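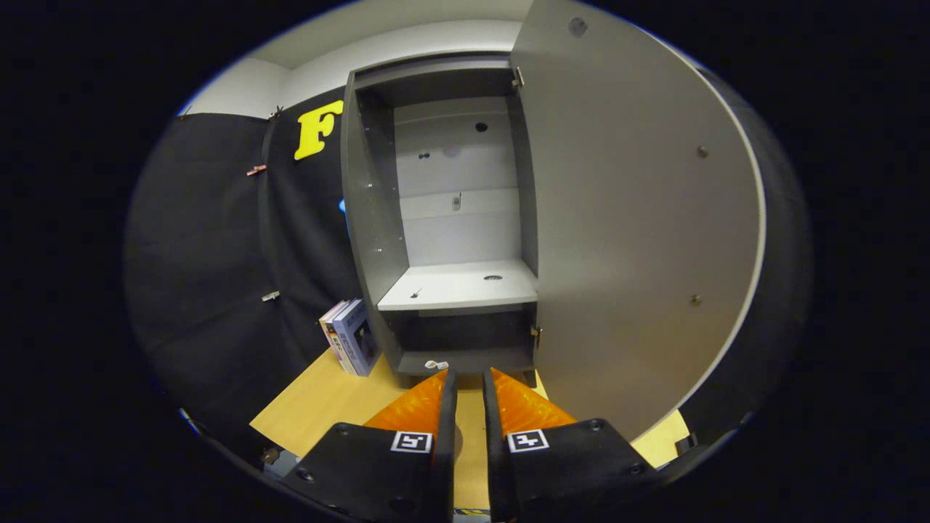
### 3.2 Small cabinets and the storage of loose items

Cabinets of the smallest class in the survey are those that stand on a table or bench and are reached from a seated or standing position without bending. They are treated separately from floor and wall units for two reasons. Their contents turn over more often, and their doors compete for space with whatever else is kept on the same surface.

The type considered in this section has one large door, hinged at the side, and an interior divided by a single shelf at mid-height. Figure 2 shows a grey unit of this type with the door fully open. The shelf is white and pale against the darker compartment below it, and books are stored upright on the table to the left of the cabinet. The hinges are set near the top and bottom of the opening, an arrangement that leaves the shelf edge clear for most of its width.

**Figure 2.** Grey tabletop cabinet with side-hinged door open, showing the mid-height shelf and lower compartment.

Participants in the Bristberg sample (n = 56) were asked to put away a mixed set of household items in a cabinet of this layout and to retrieve named items from it the following day. The set was the one compiled by Villalobos for the Tapia study, with the glass items removed. No instruction was given on which level to use. Of the 56 participants, 17 used the shelf alone until it was full and only then began on the lower compartment. The remainder used both levels from the start, generally placing paper goods and flat boxes above and heavier or irregular items below.

Retrieval was slower from the lower compartment in both groups. We attribute most of this difference to light. A shelf that runs the full width of the cabinet shades the space beneath it, and participants reported leaning down or moving items forward to read labels. Depth played a smaller part - items placed at the back of the shelf were found nearly as quickly as those at the front, provided nothing taller stood before them.

Door swing also had a measurable effect on how the surrounding surface was used. When the door opened to the right, participants tended to keep that side of the table free and to move books, trays and similar objects to the left. This habit persisted after the door had been removed for the second session in July, which suggests that the layout of the table was fixed early and not revised. A similar pattern was described for kitchen benches in the Fullach interviews, although the cabinets there were larger and the doors were paired.

Two limits on these findings should be noted. The item set contained few things taller than the lower compartment, so the cost of a fixed shelf is likely understated. The participants were also unfamiliar with the items, and people storing their own belongings may tolerate a darker compartment for things they can recognize by touch. The second point is taken up in Section 3.3, where the Rander households are considered.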